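Call for Participants: Home Drinking Habits and Fluid Intake Diary Study
Hilluneo Center for Household Research

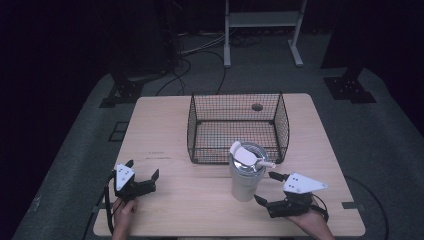
The Hilluneo Center is recruiting adults for a diary study of daily fluid intake in the home. The study compares three methods of recording what people drink: a paper diary, a phone questionnaire sent at fixed times, and a weighed record made with a kitchen scale. Existing surveys rely mostly on recall at the end of the day, and the error in those estimates is poorly documented for drinks taken in small amounts between meals.

We need 521 participants across two sites, Pudurholm and Trarkar. Enrollment at Pudurholm opens in December. Trarkar will open once the scales for that site have been calibrated.

Who can take part

You may apply if you:
- are 18 or older
- live within the Pudurholm or Trarkar postal area
- spend most evenings at home
- can read and write in English
- have a phone that receives text messages

You cannot take part if you are on a fluid restriction ordered by a doctor, are pregnant, take diuretics, or work night shifts. People who took part in the earlier Shehu pilot are not eligible, as they have already been trained on the weighed method.

More than one adult from the same household may enroll. Each person must complete a separate application and will be assigned to the same method as the rest of the household.

What is involved

Participation lasts 3 weeks. In the first week you record every drink using your assigned method. The second week is a rest week with no recording. In the third week you repeat the recording, and on two of those days you also collect urine samples in the containers supplied.

Drinks are recorded at the time they are finished. Water, coffee, tea, milk, juice, soft drinks and alcohol all count. Soup does not. If you use a refillable bottle or tumbler, its capacity is measured at the first visit and entered on your record sheet, and you should keep using the same one until the study ends.

There are two visits to the study office, one before the first week and one after the third. The first takes 90 minutes and includes height, weight and a short questionnaire. The second takes 30 minutes. Appointments are available from 7:30 a.m. to 6 p.m.

Payment

Participants who complete both recording weeks receive $500, paid by bank transfer after the final visit. Those who complete only the first week receive $150. Parking at either office is free - bring your ticket to the front desk for validation. Scales remain the property of the Center and must be returned.

Data and withdrawal

Records are stored under a study number. Names and addresses are kept separately and deleted when payments have cleared. You may withdraw at any time without giving a reason.

How to apply

Ask for an application form at either study office or by mail. Completed forms should be addressed to Felicja Jasińska, Recruitment Coordinator. Questions about medical eligibility go to Tanko Ibrahim, study nurse. The principal investigator is Iona Pringle.

Applicants will hear from us within ten working days. If your site is full, your name will be placed on a waiting list unless you ask us to remove it.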